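Chapter 6
Folding and Presenting Denim

Jeans are the heaviest garment most trainees will handle on the retail floor or in the sorting room, and they take up more shelf space than anything else in casual wear. A pair that has been folded badly will push its neighbours out of line. This chapter deals with laying out, folding, stacking and labelling denim trousers. It assumes you have read Chapter 5 on knitwear and are familiar with the terms face, fold line, spine and stack height.

By the end of the chapter you should be able to:
prepare a table for folding heavy garments
lay a pair of jeans flat and find its natural fold lines
carry out the half fold, the third fold and the cuff roll
build a stack that stays upright when a customer pulls a pair from the middle

The methods are those taught in the short course at Wodulley, where Lai-ching Tsao and Digby Grimshaw have trained shop and warehouse staff for several years. Where their practice differs from the older Plenus manual, the difference is noted in the margin questions at the end of the chapter.

6.1 The folding table

A folding table should be at hip height and long enough to take a garment at full length. Timber is preferred to metal or glass. Denim grips slightly on a timber surface, which keeps one leg in place while you move the other. Run your palm over the top before each session and sand back any splinters, particularly at the rim of any hole drilled for a fitting. Stitching catches on rough edges more often than the cloth does.

The colour of the table matters too. Indigo is hard to read against a dark surface, and a pale top lets you see the outline of the garment at once. Many training rooms also hang dark cloth behind the table to hide shelving and doorways. Signs and lettering can be pinned to it well above the working area.

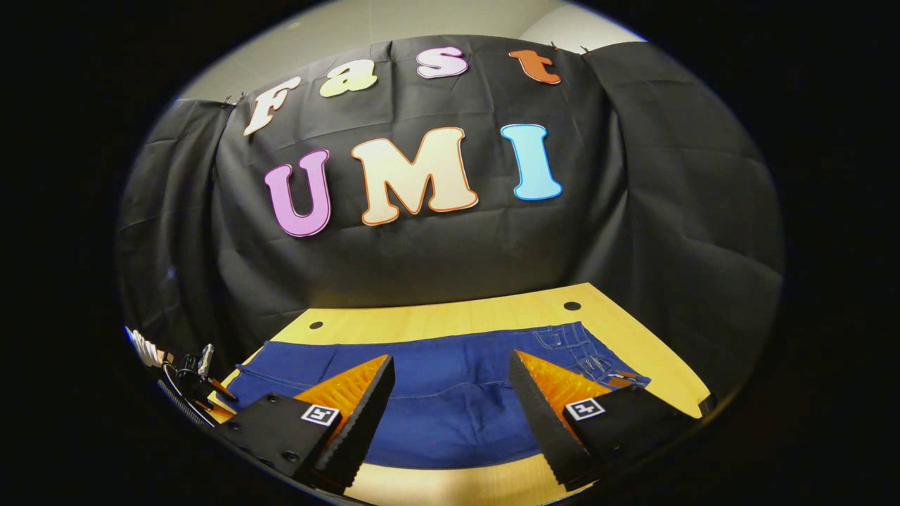

6.2 Laying out

Place the jeans on the table with the waistband to your left if you are right-handed. Close the zip and fasten the button. Empty the pockets. Coins, tissues and security tags all leave a ridge that will show through the finished fold.

Take hold of the waistband at both side seams and pull gently outwards, then lower it to the table. Do the same at the hems. Smooth the cloth from the seat towards the hems using the flat of the hand. Pressing with the fingertips moves the surface without shifting the layers beneath.

Look next at the colour. Denim that has been folded before is often lighter along the old folds, and a soft line may remain across the cloth even when the garment is spread flat. Decide now whether to use that line. If it falls within two finger widths of where you want the new fold, use it. If it falls elsewhere, turn the garment over, smooth it again and leave it flat while you prepare the next pair.

Yogesh Tomar, who supervises the stockroom at Flemik, asks new staff to lay out jeans for a full shift before they fold any. In his experience most crooked stacks begin with a twisted leg, and the twist is easiest to see before the first fold has been made.

6.3 Seams and cuffs

Each leg has an outseam, running from waistband to hem on the outer side, and an inseam on the inner side. For the half fold, bring one leg over the other so that the two outseams lie together. The inseams should then meet as well. If they do not, the leg has been twisted and should be opened out again. Contrast stitching is a help in this step – a pale seam along the edge of blue cloth can be followed by eye for its whole length.

Cuffs need separate attention. A rolled cuff may be four or more layers thick and will bunch into a lump when the leg is folded over it. There are two accepted treatments. The first is to unroll the cuff, flatten it, and fold the leg as usual. The second is to leave the cuff rolled and place it at the open end of the fold, where it adds no height to the spine. Use the second only where the cuff is part of the style and is to be seen on display.

Where an unrolled cuff shows a darker band than the rest of the leg, the cloth inside has been kept from light and wear. This is no fault in new stock. In second-hand stock it should be written on the ticket.

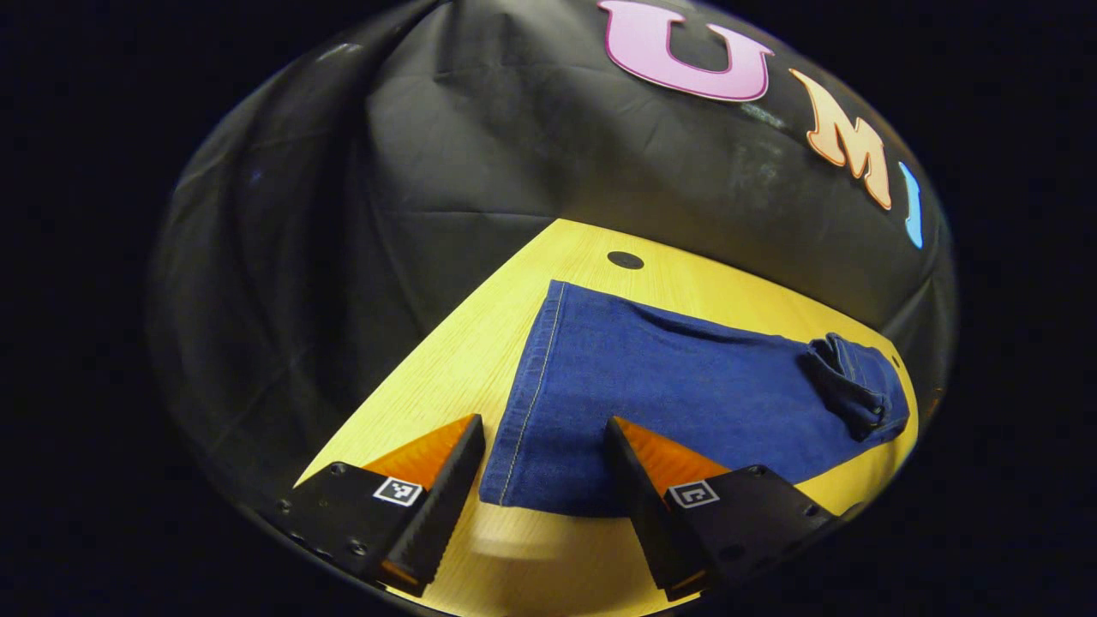 6.4 Stack height and weight

A pair of adult jeans in mid-weight denim can be taken as 600 grams for planning purposes. Children's sizes vary too much for a single figure. Stack no more than eight adult pairs on an open shelf, and alternate the spines so that every second pair faces the wall. The stack will lean if all the spines are on the same side.

Allow 90 seconds a pair when you are learning. Zerrin Kurtuluş timed her October intake over 200 pairs and found that the slower folders had fewer stacks to redo at close.

Exercise 6.1
Lay out a pair of jeans as described in 6.2. Mark any existing fold line with tailor's chalk. Carry out the half fold, open the garment again, and measure the distance between the chalk line and your new fold. Repeat with two other pairs of different weight.

Exercise 6.2
A shop receives 388 pairs of adult jeans. Using the stack height given in 6.4, work out how many stacks are needed and how many pairs will be in the last one.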